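Section 3: Getting the Table Ready

You can build any Madance paper model on bare wood, but please try it once on a white work surface first! Small folds and pale tabs are so much easier to find against plain white, and your table stays free of glue and knife marks.

What you need
A table at least as wide as your cover sheet
One large sheet of white paper or a smooth white board
Low-tack tape
A soft, dry cloth
A lamp you can move

1. Clear the table and wipe it down. Crumbs under the sheet show up later as bumps in your creases.

2. Lay the sheet down and smooth it from the center out to the corners. If it came rolled, leave it under a few heavy books for 30 minutes.

3. Leave a narrow strip of table showing along the far side. You will tape to this strip in step 5.
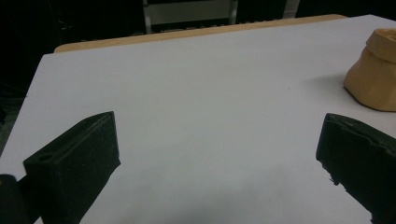 Fanni Farkas
Set-up guides and model testing, Madance

A pale wooden table under a white cover is my favorite combination, and I have built on plenty of others. The strip of wood past the far side gives you a line to square the sheet against.

4. Move the lamp until the middle of the sheet is evenly lit. Some soft shading toward the side where you sit is fine.

5. Tape the far corners first, then the near ones. Press each piece down for 5 seconds.

Note: Paper covers wear out. Turn yours over when the top gets scuffed, and replace it when both sides are marked. A board lasts much longer (mine has been through more than 100 models and still wipes clean!).

CAUTION: A paper cover does not protect the table from blades. Put a cutting mat on top before you start Section 4.

CAUTION: Keep hot glue tools on their stand, well away from the cover.

6. Set out the parts for your first page only, and leave the rest in the envelope.

Section 3 last revised 3 December 2019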